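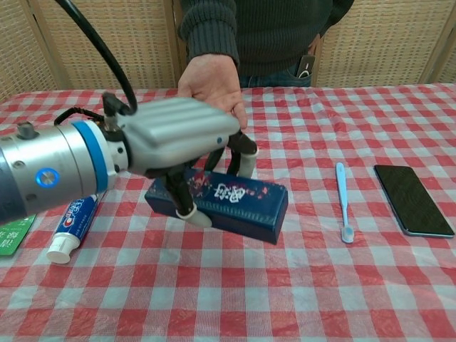
Drerkodel (band)

Drerkodel is a funk and soul group from the port town of Plullska, formed 1980 by bassist and arranger Fuad Tekleab. Eight members at first, later six. Known mostly for long instrumental sets and a horn section that played from the back of the room.

History

Tekleab had been playing weddings with a cousin's outfit, Mekonnen, and took the drummer and both trumpet players with him when he left. First shows in September of that year, at the Hivberg dance hall. Capacity 156, usualy more than that inside. The debut single was pressed in a run of 694 copies and sold at the door. Few survive in playable shape.
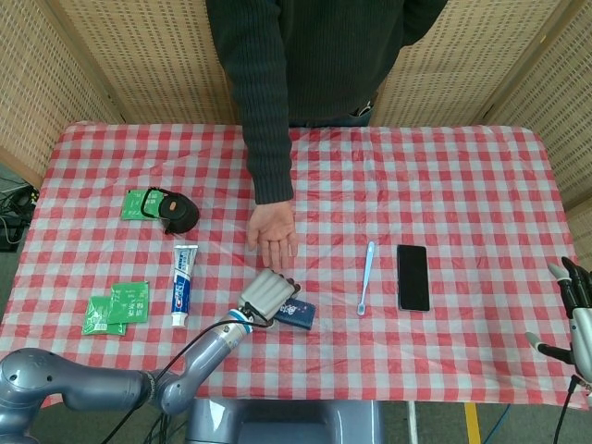

A second single followed, slower, with organ in place of the trumpets. Radio ignored it. The group toured inland for two summers, lost thier singer to a rival band, and carried on without one until the hall closed.

Later years

Inactive for a long stretch. Tekleab taught bass and repaired amps. A reissue of both singles, plus a live tape of around 46 minutes, brought new interest from DJs, and the surviving members played a reunion set in Plullska on December 5, 2021. No studio album has been released.

See also: Mekonnen (band), Hivberg dance hall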